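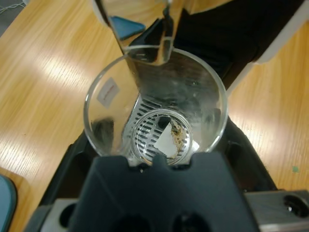 Home Browse Unanswered Bench & Lab Log in

Getting a small dish out of a beaker without spilling the crumbs

I have a glass beaker with a slotted metal plate sloping down inside it, and a little clear dish sitting at the bottom. In the dish is a scrap of paper and a patch of brown grit. The grit is my sample. I need the dish out with the grit still in it. My fingers don't fit, and tipping the beaker seems like a fine way to season the plate.
posted by Parkis, 2022-10-30, 394 views

Celden
Long tweezers with bent, flat tips. Grip the raised rim, lift straight up, go slow. Take the plate out last - if the dish is resting on it, moving the plate moves the dish. Leave the beaker in its holder so you only have one thing to chase. I'd also put a clean sheet of paper underneath everything, having once swept a bench for most of February. And weigh the dish before you fill it next time. Mine was 84 mg short and I had only myself to interview.

Drivel
just tip it out and pick the bits up

Mota
Please don't do what Drivel said. Tweezers are right, but static will make dry grit jump, so wipe them with a damp cloth first and let them dry. Is the label on the beaker still readable? Copy it down before you start.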